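The Table Comes First

Institutional tidying programs tend to begin with the cupboard. The household skills unit at Druren begins with the table. Before any shelf is emptied or any drawer relabeled, those enrolled in its spring course are asked to clear one surface, cover it, and keep it in order for the length of a session.

The course was introduced in April at the Blackburn training center and has since been offered at the Indar and Droltton sites. It has enrolled 300 adults to date. Its written guidance is brief. A work surface should hold a tray for small items, a cloth for wiping or wrapping, and very little else. Objects that have no place in the tray are to be returned to storage before the next task begins.

The tray receives the most attention in the guidance. It is to be shallow, so that its contents remain visible, and plain in color. Deep boxes are discouraged at this stage, as small articles settle at the bottom and are forgotten there. A tray with a low rim can be lifted, emptied, and wiped in a single pass. Placement is left to the person at the table, provided that the tray does not overhang the edge and that space is kept clear beside it for setting things down.
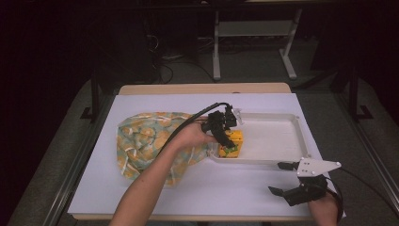
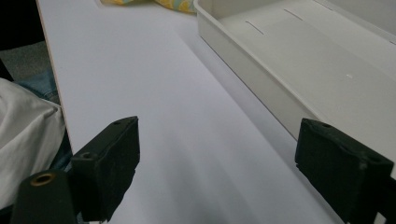 Cloths are treated separately. The unit permits patterned fabric, and many participants prefer it, but asks that each cloth be shaken out and folded when the session closes. A cloth left in a heap takes up more of the table than its owner is likely to expect, and it conceals whatever has been set down under it. Folding into quarters is taught first. Rolling is introduced later, for those whose drawers are narrow.

Paper coverings were adopted after the first term. A large sheet protects the tabletop and makes crumbs, threads, and other small debris easy to find. The Blackburn center used 1,291 sheets in its first year of the practice, a figure that prompted some discussion of cost. Sheets are now kept in place until they are marked or torn, and the annual order has been reduced to 700.

Each session lasts 40 minutes. The final portion is reserved for clearing, and instructors are directed not to shorten it when earlier work runs over. Participants empty the tray, return each item to storage, fold the cloth, and inspect the covering for reuse. The guidance recommends the same sequence at home, on whichever table the household uses most.

Enrollment for the next course will open at all three sites. Trays and paper are supplied. Participants are asked to bring a cloth of their own.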